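4.2 Cold starting of the Kuroda single-cylinder engines

The five engines kept at Conus were started on the same fuel and with the same oil through two winters. Each start was made by hand crank, with the choke closed for the first pull and half open after that. An engine was logged as started if it ran without the choke for a full minute. We logged 143 attempts in all. In 91 of them the engine caught on the first pull.

Most of the remaining attempts were made early in the morning, when the oil in the mixer-side bearing was at its thickest and the flywheels could not be brought up to speed. The Lurance magneto gives a weak spark when turned slowly, and a worn impulse spring makes this worse. Replacing the spring helped on the two oldest engines - both had been running on the original part - but made no clear difference on the others. Plug gap was checked before every attempt and was not changed during the trial.

We did not drain and warm the cooling hoppers, although many owners do this at winter shows. It would have made the first pull easier and hidden the effect of the spring.
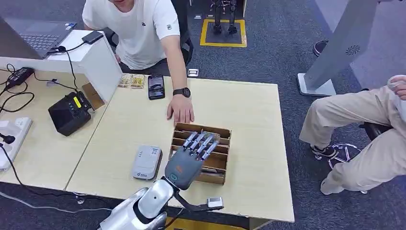
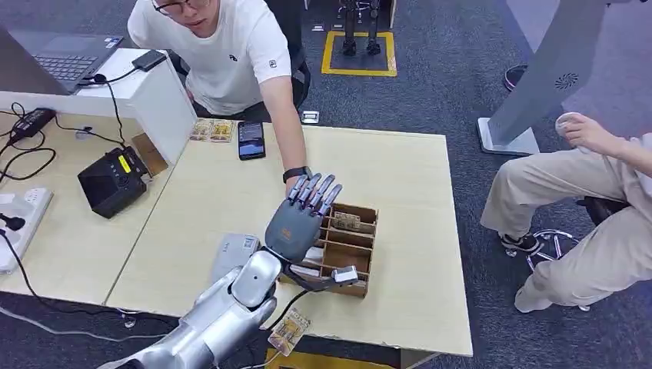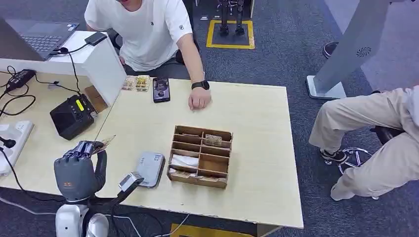
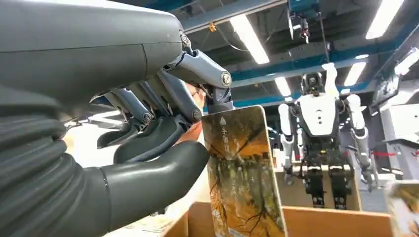 Figure 5. Compartment tray on a table (first three panels); picture card held in a robot hand (last panel).

Riku Ebihara, in a written comment on a draft of this section, objected that oil grade matters more than the spring, and that the Flultley engines he has run on a thinner oil start on the first pull in far colder weather with the old springs still in place. We have not tested a thinner oil in the Kuroda engines.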